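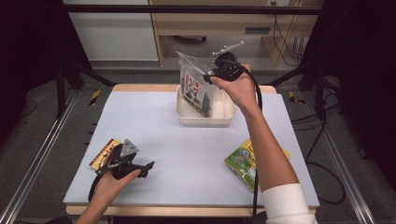 Snack bags on the table, with a white tray to sort them into.

Sorting the Snack Stash: How One Plain Tray Fixed Our Messiest Shelf

Last updated: Mar 16, 2023

I love snacks, and I love a tidy shelf, and for years I could only have one of them at a time! Bags of chips and crackers are terrible shelf citizens. They slide, they puff up, they flop forward the second you pull one out, and the little ones end up flat behind everything else until they're well past their date. If your snack shelf sounds like that, get a rectangular tray out and give it half an hour. It's one of the most satisfying small jobs in the kitchen.

Start on a table

Do the whole thing on a clear table, well away from the cupboard. Bring every packet over, including the ones in your work bag, the glove box and that basket on top of the fridge. (Mine had a packet of ginger cookies I'd been hunting for since June.) A light-colored table is a real help here, as crumbs and tiny tears show up right away.

Spread the packets out flat, one layer deep, faces up. It looks like a lot. Keep going!

Pick bags up by the top corner

This is my favorite little trick and I use it every time. Take a bag by the sealed corner at the top and lift it slowly, just enough that it hangs. You learn three things in a couple of seconds:

- The contents drop to the bottom, so you can see how full the bag is.
- A bad seal gives itself away. If there's a gap, you'll usually get a few crumbs on the table.
- You can turn it and find the date without squashing anything.

Then lower it into the tray bottom first and let go once it's resting. Dropping bags in from above is how you end up with chip dust. Grabbing them around the middle is even worse, especially with anything thin and crunchy.

Clear bags deserve a bit more care. They're great for seeing what you've got left, but some of them split right down the side if you tug at the seam, so hold the flat strip at the top and leave the seam alone.

Choosing a tray

You want straight sides and a flat bottom. Sloping sides waste a surprising amount of room and make the end bags slump over. Plain white plastic is hard to beat – it wipes clean, it's light enough to carry with one hand, and you can see at a glance when there's a spill in the corner.

I've tried a few. The Stakon tray is the one I keep coming back to for the main shelf, and I use a smaller Bogdan tray for bars and single-serve packs. The Ladix one has lovely handles, but it was a touch too deep for me and the small packets vanished in it. If you've already got an old dish tub or a drawer insert, use that first and see how you like it.

Measure your shelf before you buy anything! I skipped this once and had a tray sticking out just far enough to stop the door from closing. Leave a finger's width on each side so you can slide it in and out without scraping your knuckles.

Filing, not stacking

Stand the bags up in a row, like folders, with the printed fronts facing you. Big ones go at the back and small ones in front. Tall bags that won't stand can be folded over once at the top and clipped.

Flat packs are a different story. Stand them on their long edge along one side of the tray, or give them a shallow tray of their own. Lying flat under the bigger bags is where they get lost.

Bright packaging does half the work for you. Once everyone knows that the green bags live on the right, they tend to go back on the right. I didn't label a thing for the first month and it still held up pretty well.

What goes in front

Anything open goes in front, always. After that, go by date. I write the month on a bit of masking tape and stick it to the top of the bag, since the printed dates are often tiny or hidden in a fold.

Leave a gap. A tray packed tight looks wonderful for one evening, and then somebody pulls out the pretzels and four other bags come along for the ride. I aim for room for two more bags, so the next grocery trip has somewhere to land.

Closing up open bags

Push the air out gently from the bottom, fold the top down twice, and clip it in the middle. Clothespins are fine for small bags. For wide ones I like the long Brestitis clips, which grip the whole fold and don't ping off across the kitchen. If there's only a handful left, tip it into a jar and enjoy the extra space.

Broken chips aren't garbage, by the way. Crush them up and scatter them over a casserole or mac and cheese – so good!

Keeping it going

Once a week, pull the tray out, wipe the shelf under it and move anything getting old to the front. It takes me less time than boiling the kettle. Every couple of months I empty the tray completely, wash it in warm soapy water and dry it really well before it goes back. A damp tray will turn paper packaging soft and wrinkly.

The whole setup cost me less than $29, clips included, and I'd happily do it again tomorrow. If you have kids, put the tray on a low shelf and let them help with the sorting. Mine are fierce about which bag goes where.

One more idea: the same kind of tray works beautifully for seasoning packets, tea and those little soup mixes that slither all over the drawer. I did that drawer the very next day, still in my pajamas, and now I'm eyeing the freezer.

We use cookies to remember your settings and see which tips get read. By staying on this page you agree to our cookie policy.

Contact | Copyright 2023 | Back to top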